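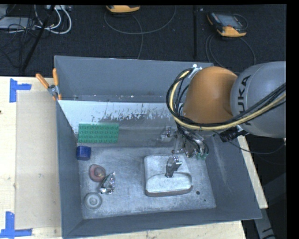
Sorting out the odds-and-ends bin

Every workshop has one, and most kitchens have a smaller version of it in the third drawer down. You put one thing in because you haven't time to find its proper home, and by December it has company: a lid, a bracket, a bit of crumpled metal you were sure you'd need, a Lego-style baseplate that ought to be upstairs with the rest. I've been tidying other people's sheds and my own for a good many years now, and I still get a little thrill when I tackle one of these, because there's nearly always something at the bottom that somebody has been hunting for.

I do mine on a Friday, after tea, with the radio on. It takes an hour or so if I don't dawdle, and I always dawdle.

Before you start

Clear a patch of bench at least as big as the bin itself, and spread an old sheet over it. A pale one is best, as small screws vanish on anything patterned (I learned this on a floral tablecloth, and I'm fairly sure there is still a grub screw in the hem). Have a few empty jars or ice cream tubs ready, a pencil, some masking tape, a soft brush and a damp cloth. If you wear reading glasses, put them on now and save yourself the walk back to the house.

Don't tip the whole lot out in one go. I know it's tempting, and it does make a very satisfying noise, but heavy things land on delicate things, and anything round is under the freezer before you can say knife. Lift out the big pieces by hand first, the flat boards and blocks and so on, and lay them along the back of the sheet. Then go in for the small stuff.

Wear gloves if there's any torn or crumpled metal in there. Thin sheet metal has a dreadful edge on it once it has been bent about, and it doesn't look sharp at all.

Four piles are plenty

I've tried all sorts of clever systems over the years and I've come back to four piles every time.

Belongs somewhere else. Toys, cups, kitchen lids, the neighbour's spanner. These go in a basket by the door and leave the room with you when you do.

Useful as it is. Brackets, hooks, hinges, caps that still fit something.

Not sure. Be honest but be kind to yourself. I allow one tub of this and no more.

Going. Bent, split, perished, or so mysterious that three people have looked at it and shrugged.

My friend Joana Cunha has a fifth pile for things that are simply nice to hold, and I can't say I blame her, though hers is now a shelf.

What to do with the usual suspects

Building baseplates. The studded side collects dust in between the rows, and a cloth just skates over the top. Use an old toothbrush with warm water and a drop of washing-up liquid, work along the rows one way and then the other, rinse and stand it on edge to dry. Keep the water no more than hand-warm, for fear of warping. If the children have outgrown it, a green one makes a cheerful liner for a shallow drawer, and little things don't slide about on it.

Round lids and discs. Try each one on every tub in the house before you give up on it. After that, the ones with a raised middle make decent paint rests, and the flat ones go under plant pots.

Small metal brackets. Tape the screws to the bracket, always, even when you're certain you'll remember. If you find two alike, tape them together as a pair. I hang mine on a loop of garden wire, biggest at the bottom, and it takes no room at all on the back of the door.

Small cups and caps. Good for holding a dab of glue or a few panel pins while you work. Stand them upright in a tray when you put them away, or they'll roll to the far corner.

Crumpled metal. If you can't say what it came off, it goes for scrap. Keep a lidded bucket for this and take it down when it's full. Mine weighed 40 pounds at the last trip, and I was as proud as anything.

Cleaning the bin itself

Now that it's empty, have a proper go at it, because it may be years before you see the floor again. Start dry. A soft brush or the crevice tool on the vacuum will lift pale dusty residue far better than a wet cloth, which turns it to paste and pushes it into the corners. If you suspect it's plaster or sanding dust, put a mask on and open the door.

Once the dust is up, go over the floor and the sides with warm soapy water, then a dry cloth straight after so that bare metal doesn't rust. Scuffs on a metal floor are only scuffs. You can spend an evening on them with cream cleaner and they'll be back by Sunday week, so I leave them be.

Splashes and streaks are another matter. Emulsion will usually soften if you lay a warm wet cloth over it for ten minutes and then ease it off with a plastic scraper (an old loyalty card does nicely). Gloss wants white spirit and patience. Test a corner first, particularly if the bin is painted.

Have a look for holes in the bottom, too. A small hole is handy if the bin ever gets damp, but it does let pins and washers through, so stick a square of tape underneath it if you keep tiny things in there. You can peel it off whenever you want to hose the bin out.

A back panel, if you have a wall behind

One of the best things I ever did for my own bench was to stand a panel up at the back of the bin. It stops things going over the edge and saves the wall from splashes, and all it wants is a couple of hand clamps at the rim. Please don't screw it on straight away! Clamp it and live with it for a month, and you'll very likely find you want it a hand's width to the left.

A few notes on clamping:

Wipe both surfaces first, as grit lets the jaws creep.

Two clamps near one corner will hold a light panel steady enough, though a tall or heavy one needs another at the far end.

If the panel is painted, slip a bit of card under each jaw.

Choose clamps with bright handles. Orange is my favourite. You'll see them at once when you reach across, and you won't catch your sleeve on them.

Milovan Dervishi, who taught the evening class where I first learned to use a plane, used to go round at the end pushing every panel with one finger. If it wobbled, you did it again. I still do the finger test and I still hear his tut.

Why sloping sides are worth having

If you're buying or making a new bin, go for shallow with sloping sides every time. You can get your hand right down to the floor without scraping your knuckles, and the brush gets into the corners. Deep square boxes look tidy in the shop, but whatever goes in first is never seen again. Shallow also means you run out of room sooner, and running out of room is what gets me to sort the thing.

Putting it all back

Heaviest things in the middle, light things round the edges, flat things standing up against the back. Leave some floor showing. If I can't see a bit of bare bottom when I've finished, I've kept too much, and I go back to the not-sure tub and have another think.

Write the month on a strip of masking tape and stick it to the rim. When the tape has gone brown and curly, it's time to put the kettle on and do it all again.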